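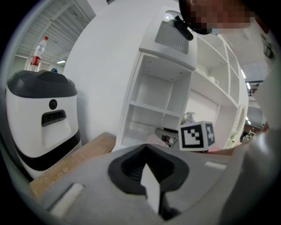 A clear plastic bottle with a red cap and a label around its middle.

Bottles, Caps and Labels

Lirano Young Readers: Everyday Things
Updated 26/01/2025

You have probably held hundreds of plastic bottles. A bottle looks like a simple thing, but it is made from several parts, and the parts are often made in different places. This page explains how they are made and what each one does.

The three parts

Most drink bottles have a body, a cap and a label. The body holds the drink. The cap closes the top. The label tells you what is inside. Below the cap there is often a thin ring as well. It starts out joined to the cap.

What is the body made of?

Clear drink bottles are usually made from a plastic called PET. The letters are short for a very long name, polyethylene terephthalate. You say it like this: polly-ETH-uh-leen ter-uh-THAL-ate. Most people just say P-E-T.

PET is made mainly from oil and natural gas. It can also be made from old PET bottles. It is light, it does not shatter like glass, and you can see through it. A glass bottle of the same size is much heavier, so a truck full of glass bottles uses more fuel than a truck full of plastic ones.

PET arrives at the factory as small hard pellets, a bit like grains of rice.

From pellet to bottle

A bottle is made in two steps.

First, the pellets are melted and pushed into a mold. They come out as a small thick tube called a preform. If you saw a preform you might think it was a test tube from a science lab. It is closed at the bottom. At the top it already has the screw thread that the cap will fit. That part does not change again.

Next, the preform is warmed until it is soft. It is put into a bigger mold in the shape of a bottle. A rod stretches it downward, and air is blown in hard. The soft plastic spreads out until it touches the sides of the mold. Then it cools and keeps that shape. This is called blow molding.

The bottling plant at Lemside has a machine that blows 3000 bottles in an hour. It is one of the smaller ones. Large plants can make many times that number.

You can find clues on a finished bottle. Turn one over and look for a small bump or dot in the center of the bottom. Plastic flowed into the mold at that spot when the preform was made. You may also be able to feel thin lines running up the sides, where the parts of the mold met.

Why do bottles have bumps and ridges?

Run your finger down a water bottle and you will often feel rings or waves. They make thin plastic stiffer. You can test this with a sheet of paper. Hold a flat sheet by one end and it flops over. Now fold it back and forth like a fan and hold it again. It stays up, and it is still the same sheet of paper.

Ridges also make a bottle easier to grip. Bottles for fizzy drinks are often smoother and rounder, and many have a bottom with five little feet. The gas in the drink pushes out on the walls all the time. Round shapes spread that push evenly, and the feet let the bottle stand up straight.

The cap

The cap is made from a different kind of plastic from the body. It is usually one called polyethylene or one called polypropylene. These plastics are a little softer than PET, and they press tightly against the top of the bottle.

Look inside a cap and you will see a raised line going around in a spiral. This is a screw thread. There is a matching one on the neck of the bottle. When you turn the cap to the right, the two threads slide along each other and the cap is pulled down. When you turn it to the left, the cap is lifted.

On the outside, many caps have small upright lines. They give your fingers something to hold.

The ring under the cap is called a tamper band. Tiny plastic bridges join it to the cap. The first time the bottle is opened, the bridges break with a clicking sound. If the bridges on a new bottle are already broken, do not drink from it. Give it to a grown-up.

Caps come in many colors. A company might use red for one drink and blue or green for another, so that people can find the one they want quickly. The colors do not mean the same thing everywhere. A blue cap from one company and a blue cap from another can be on very different drinks, so you still need to read the label.

The label

A label is a strip of thin plastic or paper. Many labels go all the way around the bottle and are stuck down where the ends meet. Others are sleeves that shrink to fit when they are heated.

Here are some things to look for on a label:
The name of the drink
How much is in the bottle
What it is made of
A date to use it by
A bar code, which the store scans
The name of the company that filled the bottle

At the Gredau packing hall, labels come on big rolls. One roll there holds 2394 labels. When it is nearly empty, a new roll is joined on so the bottles can keep moving.

What happens to old bottles?

PET can be recycled. The bottles are sorted, washed and chopped into flakes. PET sinks in water, and the plastic used for most caps floats. Recyclers use this to separate them. The flakes from the body go one way and the flakes from the cap go another.

Clean PET flakes can be melted and made into new bottles. They can also be spun into threads for fleece jackets, carpet or the stuffing in pillows.

In May, children at the Zieliński School collected 2057 bottles for recycling. They kept the caps in a separate box and sorted them by color for an art project.

Rules are different from town to town. Some places want the cap left on and some want it taken off. Check the sign on the bin or ask a grown-up.

Try it: sink or float

You will need:
An empty plastic bottle with its cap
A bowl of water
Scissors
A grown-up to help with the cutting

1. Ask the grown-up to cut a small flat piece from the side of the bottle.
2. Put the cap in the water with its open side up, then push it under so it fills. Let go.
3. Push the small piece of bottle under the water too, and shake off any bubbles. Let go.
4. Watch for 2 minutes and write down where each one ends up.

Words to know

Mold: a hollow shape used to form something soft
Pellet: a small hard piece of material
Preform: the small thick tube that is blown into a bottle
Thread: the raised spiral line on a screw or a cap
Tamper band: the ring that shows if a bottle has been opened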